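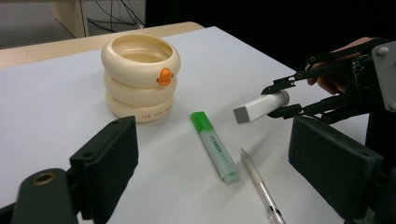

*Duck-faced pot on the white table.*

## Harkska app vs. ordering on the Prarkader site

**tobin_r44** — June 2025
Does anyone still order electronics through the Harkska app? I want a tablet and the price there is 198. Prarkader has the same model for 300, but with free returns. That's a big gap.

**mossgate**
I bought a smartwatch on Harkska in February. It came in two days and works fine. I'd take the lower price.

**pell_82**
I wouldn't. Check who the seller is. Half of those listings are Aksoy, and they only take returns if the box is sealed.

**mossgate**
Mine was an Aksoy listing. I sent a charger back opened and got the refund.

**pell_82**
Then you got lucky. They refused mine — twice — and support only offered a coupon.

**tobin_r44**
The seller is Drirnton, with 1587 ratings. Is that any better?

**kelp_router**
Drirnton is okay. Slow to ship, but the stuff is new. Ask which region the charger is for before you pay.

**pell_82**
Ratings on that app carry over from other products. I'd still pay the extra.

**tobin_r44**
I messaged them about the charger. If they don't answer I'll go with Prarkader.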